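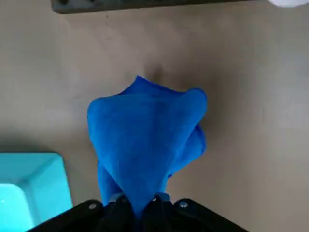
Bahman Mousavi would not put one of these in a kitchen this year, and he told the review panel so before the first trial had been run. In his view a machine that needs a trained person standing beside it has moved the chore from one pair of hands to another. The panel agreed to record his position at the head of this review and to return to it at the end.

Zitard Two-Arm Chore Package: Equipment Review
Follbridge Household Equipment Program
Published Nov 24, 2021

Scope of the review

The Follbridge Household Equipment Program reviews tools and appliances for residential care homes, small hotels and laundries. Member sites have asked more than once whether a robot can now take over part of the light work that fills a shift: wiping, folding, clearing plates, putting dishes in a rack. The Zitard Two-Arm Chore Package is sold with that work in mind. It consists of a pair of white jointed arms, black grippers, cameras, a control computer and a library of prepared routines.

The package was under review for four weeks in August. Staff supplied the household goods and Zitard supplied the equipment and one day of training. Zitard saw the test plan in advance and did not see the results before publication.

The review covers table-height chores only. Floor cleaning, cooking and any work that involves lifting or touching a person were left out.

Setting up

The package takes up a long worktable and a good deal of the space behind it. Sites with a narrow pantry or a shared prep room should measure before they inquire. Cabling is heavy, and the panel recommends that it be tied down before anyone works near the table.

Installation took two people most of a morning. The printed guide is clear about power and mounting. It is much less clear about calibration, and the section on camera alignment refers to a menu that is missing from the software version we received. Zitard's support line answered promptly and talked our staff through the step by phone.

Lessons can be given to the arms in two ways. The operator may pick a prepared routine and adjust it, or may guide the arms through the motion by hand several times and let the software work out a general version. The second method gave better results in every task we tried, and it is also where the labor goes. A morning of guiding for a single chore was normal.

The goods on the table

Items were chosen because they turn up in member sites every day and because they differ in how they behave when gripped. Cloths are soft and change shape. Plates are rigid, shallow and hard to get under. Mugs have a handle that may point anywhere. Thin sticks of the chopstick kind roll, and they lie close to the table. The cyan bin served for the cloths, and a peg rack was set out for the dishes.

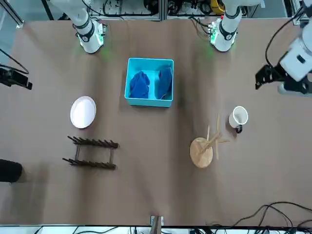

A mixed table is exactly what Mitra Moradi asked the panel to insist on. Demonstrations almost always use one object on a bare surface, she wrote in her comments on the test plan, and a care home has never had a bare surface in its life. She asked that nothing be tidied between attempts unless it had fallen to the floor.

Her request was adopted. It made the results worse and, in the panel's opinion, more useful.

The trials

Three chores were scored: moving cloths, placing a plate in the rack, and clearing a mug. Each was attempted 100 times, for 300 attempts in all. An attempt was counted as complete if the item ended where it was meant to be, undamaged, with no help from the operator. Time was noted but did not affect the score.

Clearing the mug was the strongest of the three. The arms completed most attempts, and failures fell almost entirely in cases where the handle was turned toward the gripper. Staff learned to predict these and began to wince in advance. A person clears the same mug in a couple of seconds; the arms needed long enough for the operator to write up the previous attempt.

The cloths came second. Picking one up by a pinch of fabric was dependable, and the fingers seldom came away empty. What happened afterward was less so. A microfiber cloth held at a single point gathers into a bunch, and the software has little idea where the corners are. Dropping the cloth into a bin is well within its powers. Laying it flat is sometimes within its powers. Folding it square, which the sales sheet lists as a supported routine, was tried outside the scored trials and was abandoned after a week.

The plate was the weakest. A shallow plate lying flat gives a gripper very little to hold. The fingers must meet the rim at the right height and the right slant, and a small error in either one pushes the plate along the table. When the grip was good, placing the plate between the pegs of the rack usually followed. When the grip was poor, the arm made the same approach again with no sign of having learned from the first. No plate was broken. Two staff members asked to use cheaper plates anyway.

Working around things that are not part of the chore

Member sites keep flowers on tables, along with reading glasses, newspapers and pill cups. The panel therefore ran a further set of unscored attempts with objects placed near the item to be moved. Artificial flowers were used to spare the real ones.
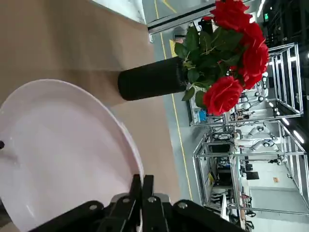 Plate, black vase and artificial roses on the tabletop.

Leaves and petals gave the cameras trouble. The software treats a vase as a solid shape and steers clear of it well enough, but foliage has gaps, and on several attempts the planned path went through the gaps. The operator stopped the arm each time. The stop control worked at once on every occasion it was used, and the panel has no complaint about it.

The same weakness will matter in kitchens with hanging utensils or trailing plants. Zitard informs us that an update to the planning software is in preparation. We have not tested it and can give no opinion.

Safety and supervision

The arms move slowly in their default setting and the default should be kept. A faster setting is available behind a password. It shortened the mug routine slightly and made the plate routine much worse, and the panel sees no reason for a member site to turn it on.

Supervision is the central issue. Zitard's literature speaks of "light oversight." During our four weeks no routine ran for a full hour without an operator stepping in, most often to turn a plate or to free a cloth. A staff member can do other desk work beside the table. The same person cannot leave the room, and in a small care home that is usually the whole point of asking for help.

Cleaning and upkeep

The outer housings wipe down easily. The grippers are harder to keep clean, as lint collects in the joints after a day of cloth work and has to be brushed out. The fingertip pads wore visibly during the review and one pair was replaced. We were not able to test the equipment with wet dishes, which the warranty excludes. Buyers who picture the arms standing at a sink should read that clause with care.

Cost

The package is leased at 700 dollars a month, with training and phone support included and fingertip pads charged separately. For a site that wants it purely to save labor, the panel cannot make the sum come out. For a training college, or for a larger group that wishes to learn what these machines can do before they become common, the price is fair.

Two other suppliers, Shboul and Biltasell, were invited to lend equipment for comparison. Shboul declined for this year. Biltasell offered a single-arm unit that arrived too late to be included and will be covered separately.

One more routine deserves mention. Late in the review, staff guided the arms through a simple cloth transfer, with a pick from the table and a release over the bin. It was the nearest thing we had to a chore that could be left alone, and operators began using it to open each session.

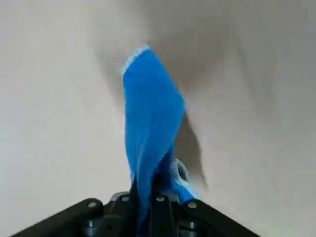

Findings

Recommended for: teaching, demonstration, and long-term evaluation by sites with technical staff.

Not recommended for: daily housekeeping in care homes, small hotels or laundries.

The panel considers the hardware sound and the stop control excellent. Grip on rigid upright items is good. Handling of cloth is acceptable where the cloth only has to be moved, and poor where it has to be arranged. Handling of flat plates needs substantial improvement, as does the section of the guide on calibration.

On Mr. Mousavi's objection, the panel divided. A majority held that his description is accurate for the present version of the package. Ms. Moradi asked that her dissent be noted. She believes a site that moves a great many cloths and mugs, and already has someone seated in the room, could make fair use of the equipment today.

Sites wishing to borrow the test plan for their own trials may request it from the program office. The scoring sheets for all three chores are attached to it.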